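# A Cold Bag and a Dark Mat: Talking with Ataberk Demirtaş About Unpacking Food

Ataberk Demirtaş runs Flivarora, a small shop that sells insulated bags and other things for carrying food home. I met him on a Friday, a little after lunch, and I wanted to ask him only one thing: why do so many people carry their food carefully and then unpack it badly?

He laughed at this. "Because they are tired," he said. "They put the bag on the table and they think the work is finished. But the bag has to be emptied too."

Before the shop he worked 18 years in the kitchen of a hotel. There he learned to clear a table before any delivery came in. At home he follows the same habit. He lays a large mat on the table, stands the bag at the right end, and opens it wide so that he can see the lining. "If I can't see the bottom, I forget something," he told me. "One time it was 900 grams of fish. I found it on the next day."

The bowl comes before everything. He likes a deep one for any food that rolls or slides. Then the baked things get their own place, far from anything heavy. 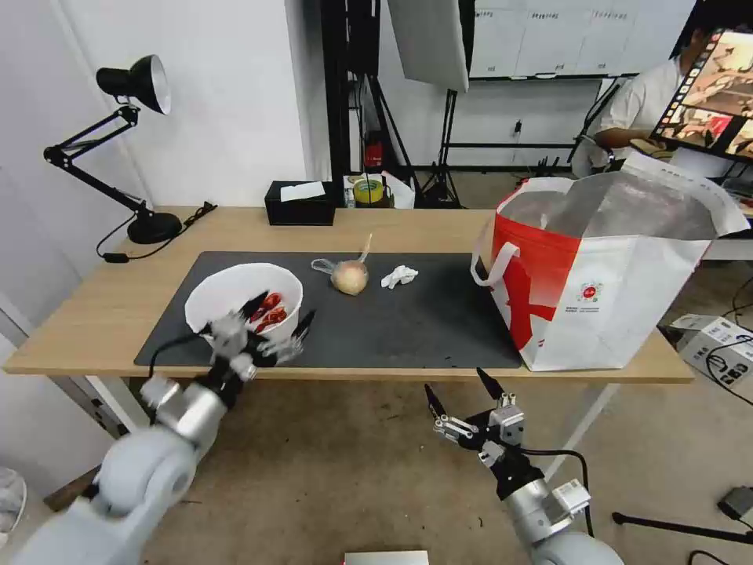
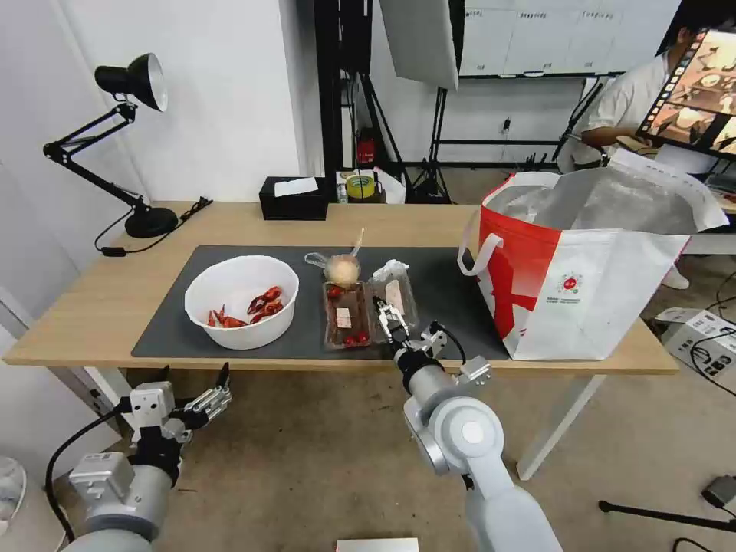 How long should food from the shop stay on the table? "For cold food I give it the time to unpack, and then it goes in the refrigerator," he answered. "Bread and onions can wait. I leave them for the end, when my hands are free."

I asked also about the bags themselves. He prefers the ones with long handles and a silver lining, and he washes the inside with a soft cloth and a little soap. After this he leaves the bag open until the evening. "People close it too early, and then it smells — and they blame the bag," he said.

He keeps 2 bags at home, one for cold food and one for the rest. His wife thinks that one is enough, and they have not agreed on this yet. In September he wants to sell a smaller model, made with a supplier called Frerichs, for people who shop on foot. The sample had handles that were too short, so he sent it back, and he is waiting for the new one.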